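Incidencia n.º 281
Proyecto: Kenport (brazo de sobremesa, taller compartido)
Apertura: 20 de junio de 2019
Componente: efector final / calibración de altura
Estado: cerrada, con una tarea derivada
Prioridad: media

3 comentarios · 15 veces compartido

Síntoma

Al empujar piezas de plástico sobre el tablero de madera, la punta de la varilla roza la superficie en la mitad derecha del área de trabajo y queda demasiado alta en la mitad izquierda. En el lado derecho el controlador corta por exceso de par en la muñeca. En el izquierdo no hay corte, pero la varilla pasa por encima del borde de las piezas tumbadas y no las desplaza.

El fallo es reproducible. Aparece con la misma secuencia de puntos y a cualquier velocidad de las que tenemos configuradas.

Configuración

Controlador Raltau con el firmware de febrero. Varilla rígida montada en la muñeca, sin sensor de fuerza propio. Tablero de madera clara colocado sobre la mesa perforada. Plano de trabajo definido por tres puntos, tomados en la mesa y corregidos después con el grosor nominal del tablero. Las piezas se agrupan por color antes de cada serie.

Hipótesis iniciales

a) Holgura en el collar que sujeta la varilla.
b) Deriva del cero del eje de muñeca tras el arranque en frío.
c) Plano de trabajo mal definido.
d) Tablero alabeado.

Pruebas

Prueba 1. Se aprieta el collar y se marca la varilla con rotulador a ras de la abrazadera. Tras una serie completa, la marca sigue en su sitio. Se descarta a).

Prueba 2. Se compara el cero del eje en frío y después de una hora de funcionamiento. La diferencia queda por debajo de la resolución del encoder. Se descarta b).

Prueba 3. Se lleva la punta a una cota fija sobre la mesa, con el tablero retirado, y se pasa una galga en las cuatro esquinas del área. Lectura uniforme. El plano respecto a la mesa es correcto, así que c) queda descartada en su forma original. Se repone el tablero y se repite con las piezas colocadas, bajando la punta junto a la pareja amarilla.

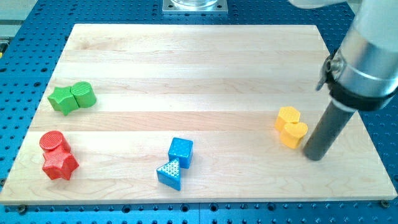
Prueba 4. Misma cota, con galga, en varios puntos del tablero. La holgura bajo la punta disminuye de izquierda a derecha hasta 3 décimas de milímetro. No se observa máximo en el centro, como cabría esperar de un alabeo simple. El perfil es el de una cuña.

Prueba 5. Se mide el tablero con pie de rey en los dos cantos cortos. El canto derecho es más grueso. Al girar el tablero media vuelta, el error cambia de lado con el mismo valor. Se descarta d) y se confirma que el grosor no es constante.

Causa

El tablero se cepilló en el taller y salió con conicidad. El programa suma un grosor único a los tres puntos tomados en la mesa, de modo que el plano calculado es paralelo a la mesa y no a la cara superior de la madera.

Solución aplicada

Se redefine el plano tocando directamente la cara del tablero en tres puntos, dos junto al canto largo cercano y uno en el lejano. Se elimina la constante de grosor del fichero de configuración. Se marca con lápiz la esquina de referencia por la cara inferior para no volver a montar el tablero girado.

Con el plano nuevo se ejecutan 15 recorridos de empuje repartidos por toda la superficie. Ningún corte por par. Las piezas cilíndricas tumbadas siguen rodando más allá del destino cuando se las empuja de lado, pero eso es anterior a esta incidencia y tiene ticket propio.

Comentarios

[1] El script de Monitz ya trae una rutina de ajuste por mínimos cuadrados con más de tres puntos. ¿Merece la pena usarla aquí?

[2] Probado. Con este tablero no mejora la lectura de la galga. La dejo desactivada y documentada en el fichero de configuración.

[3] Pendiente: repasar el tablero en la regruesadora Saraç cuando quede libre. Después hay que volver a tomar los tres puntos. Abro tarea aparte y cierro esta.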